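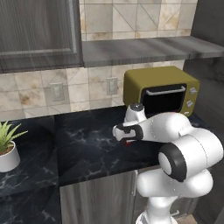

Simulated kitchen, white arm at the counter, toaster oven against the back wall.

Ondard Kitchen Set: data card

What it is
160 demonstrations of a simulated arm working at a kitchen counter, driven by hand by 2 operators. Maintained by Effie Dalgleish and Hamish Lamont at Damstead. All of it is rendered. There is no real kitchen in the set.

Read before training
We do not think this set is enough to teach a general kitchen skill, and we would be wary of any result that says so. The operators learned the layout quickly and their paths grew very alike. A model that copies those paths may score well here and know nothing about ovens.

33 runs are marked "doubtful". In these the success check passed but Flora Rutherford, watching the replay, did not agree with it. We left them in with the flag set. Drop them if you report success rates.

Held-out split
22 runs, picked at random. Same operators, same simulator, so treat it as a check for bugs. It says little about new rooms.

Known faults
Contact forces are whatever the physics engine gave us and have not been compared with hardware.
Task labels were written after recording, and the wording drifts.
Gripper state lags the arm state by one step in the earliest runs.

Complaints and corrections to Hamish.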